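Last updated: 2019-12-01
3 min read
22 comments | 7 shares

Pultov's secondhand book market is moving indoors for the winter

Good news for anyone who spent last winter turning pages with gloves on! The Pultov book market has found an indoor home in the old Vodance ticket hall, and I went along to the first one with a tote bag and a promise to myself that I'd buy one thing. I came home with seven, so that went well.

If you've only known it as the row of tables along Borkowska Street, you'll be surprised how different it feels inside. It's warm, for a start, and you can set your bag down without finding a puddle under it. The sellers told me they brought over 1000 books between them, a lot of it crime and cookbooks (there is always a wild amount of cookbooks), plus a decent shelf of old travel guides that I had to be steered away from.

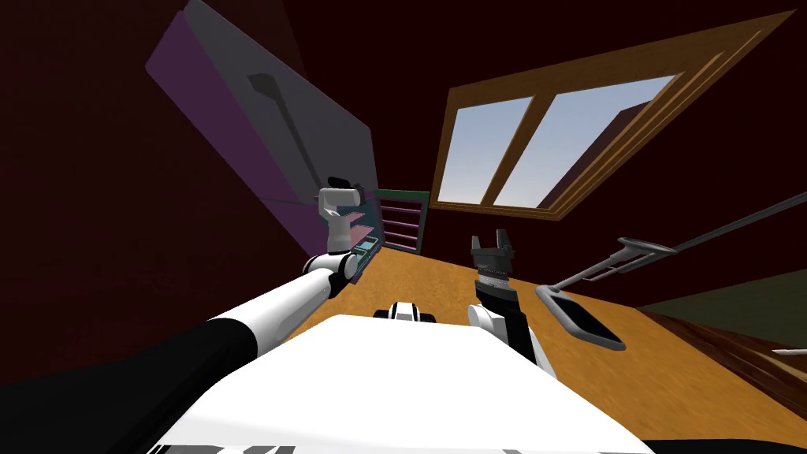
The move has been on the cards since September, when a rainstorm soaked half the stock and two of the regular sellers said they were done with tarps for good. The town offered the ticket hall at a low rate, and the market gets it through the end of winter. Entry is free. Tables cost sellers a little more than they did on the street, and a couple of them grumbled to me about that, but they were grumbling over hot tea and in short sleeves.

My one complaint is the door. There's a single narrow one, everybody uses it both ways, and by late morning I was stuck behind a stroller and a man carrying a full set of encyclopedias. I'd also love a few more chairs, especially near the kids' books, where people really do want to sit down and read a page or two before they pay.

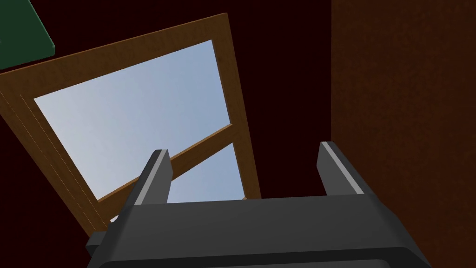 One reader from Pralilo wrote in to say the bus is the bigger headache, as the last one home leaves while the sellers are still at their tables, and she'd happily stay longer and spend more if it ran an hour later. I've asked the bus office about it and haven't heard back yet.

Bring cash, by the way. Only 3 of the tables take cards, and the nearest machine is all the way back on Borkowska Street.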